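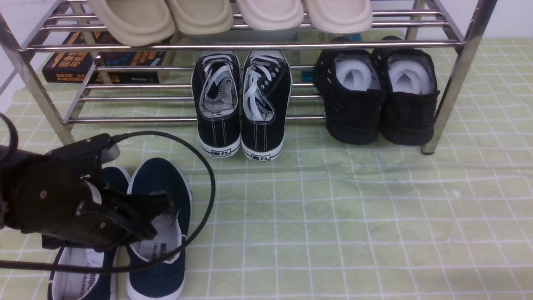 Members of the Clillach shared workshop in Mornstead say their home-built robot arm will be putting away shoes without help by October. The figures they have released so far leave room for doubt.

The project, called Soko, began as an attempt to build a household tidying machine from parts a hobbyist could order. It has since been narrowed to a single chore: picking up footwear from the floor and setting it on a rack.

According to a progress note the workshop posted this month, the arm has made 426 tries at the job and finished 213 of them. The group calls that "a strong base." It is also one failure for every success, on a task most children manage before school.

The note does not say how many of the good runs used the same pair of shoes, or whether a person stepped in partway through. Asked for a breakdown by type of shoe, the workshop said one would come later.

Krawczyk, a local repair shop that supplies motors to the group, has offered the use of its front hall for a longer test. The plan calls for 100 tries in a row with no resets and shoes left wherever customers drop them.

That would be a fairer trial than anything reported to date. No date has been set, and the workshop has not said what score it would count as a pass.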